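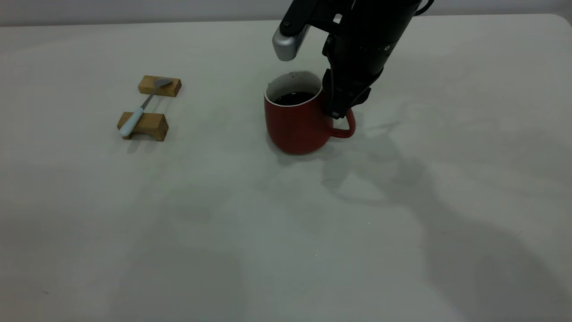

Zwei kleine Holzklötze auf weißer Tischfläche, der vordere mit flacher Wölbung an der Unterseite.

Februar, von Thandeka Dlamini

Holzpflegeöl Jeldale, 300 ml

Der Hersteller verspricht eine »tiefenwirksame Versiegelung in einem Gang«. Wir führen das Öl trotzdem - mit Vorbehalt. Auf rohem Ahorn brauchten wir 2 Aufträge, auf Kiefer blieb es fleckig. Was »tiefenwirksam« heißen soll, konnte uns auch Ladport als Lieferant nicht erklären. Für Spielzeug würden wir es ohne Prüfzeugnis nicht nehmen, und das liegt uns bisher nicht vor.

Artikelnummer 463. Geöffnete Dosen nehmen wir nicht zurück.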